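Home Files Versions Discussion Download

Gila: loan records from two tool libraries

Version of May 31, 2021

Gila is a table of tool loans from two lending rooms, one in Kellham and one in Pristport. Each row is one loan of one item. There are 2,435 rows covering 18 months of lending, and 176 different items appear at least once.

The records were kept on paper cards and typed up afterward. The cards were made for running a lending counter, so some things a researcher would like to have were never written down. Nothing says what a tool was used for, and a loan that was refused left no card.

Files

loans.csv — one row per loan
items.csv — one row per item, with its category and home room
cards_notes.txt — remarks from the backs of the cards, typed as written
changes.txt — corrections made after the first typing

All files are UTF-8. Fields are separated by commas, and any text field with a comma in it is in double quotes. Empty means the card was blank at that spot. A question mark means something was written there but could not be read.

Columns in loans.csv

loan_id: a running number, in the order the cards were typed. It is not the order of the loans.
item_id: matches items.csv.
room: K or P.
out_day: day the item left the counter, counted from the first day in the table.
back_day: same, for the return.
borrower: a scrambled code. The same borrower has the same code within one room. A person who used both rooms will have two codes, and they can't be joined.
deposit: in dollars, as taken.
condition_out, condition_back: good, fair, poor, or blank.
renewed: number of renewals. Pristport did not allow them, so this is always 0 for P.

Categories

The item categories come from Hà, the short shelf list that Kellham was already using. Pristport had its own list, arranged by where things hung on the wall, and it has been converted. Most of that was easy. Clamps were the hard part: Hà puts them under woodworking, while Pristport split them between woodworking and plumbing. In items.csv they are all under woodworking, and the old Pristport label is kept in old_category.

Sets are a second problem. Kellham lent a socket set as one item. Pristport would lend single pieces out of a set, and wrote the set's number on the card either way. If you are counting how often a set went out, Pristport will look busier than it was.

Small hardware kept in trays and racks was given out without a card. It is not in the data at all.

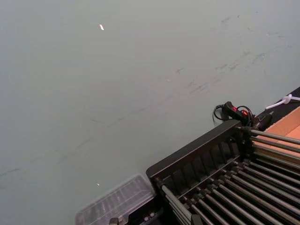
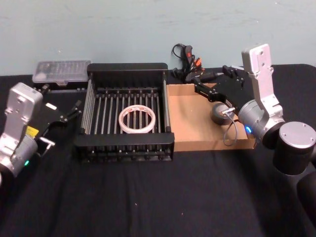
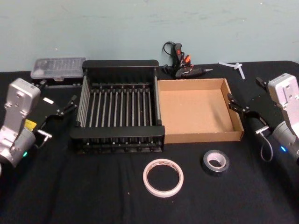
Third picture: workshop objects on a black-draped table.

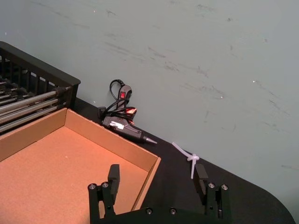 Dates

Kellham stamped its cards and Pristport wrote on them by hand. The stamp was sometimes left on the wrong day, mostly over a weekend. Where several cards in a row carried a stamp that could not be right, the day was moved and the change is listed in changes.txt. Handwritten dates were left alone, even where a return comes before the loan. Filter those out if they matter to you.

Long loans need care. A loan of 300 days or more nearly always means the tool came back and the card was not marked until the next shelf check. We kept these rows as they are. For average loan length, use the median or set a cutoff, and say which cutoff you used.

Condition marks

The condition fields are weak. Each room had several people at the counter and there was no written rule for what counted as fair. Kellham clerks tended to leave the field blank when a tool came back unchanged. In Pristport a blank seems to mean that the tool was not looked at. Do not compare the two rooms on this field.

Good uses

Seasonal demand by category, waiting time between loans of the same item, and practice with messy date fields. Classes have used an early copy for that last one and it works well. The rows from May make a good small sample — every field problem described here turns up in them.

Poor uses

Anything about single borrowers. The codes hide names and addresses, but a person with unusual borrowing could still be known to a neighbor. Please don't try to match codes to people. The data also can't tell you which tools are worth buying, as items that neither room owned were never asked for on a card.

Known gaps

One drawer of Pristport cards got damp and the lower lines are hard to read. Most question marks in deposit come from that drawer. The Kellham room closed for stocktaking twice and has no loans on those days.

Terms

Free to use and share with credit to Gila. If you fix an error, send the loan_id and what the field should say.

Comments

> Does deposit include the late fee? Some of the Kellham amounts look high.

> No, late fees went in a separate book. The high ones are the floor sander and the tile saw.

> back_day reads in as text for me. The question marks are doing it. Set them as missing when you load the file.

> Thanks, same trouble here, fixed now. Any plan to type up the late fee book?

Contact | Copyright Gila, Kellham and Pristport | Back to top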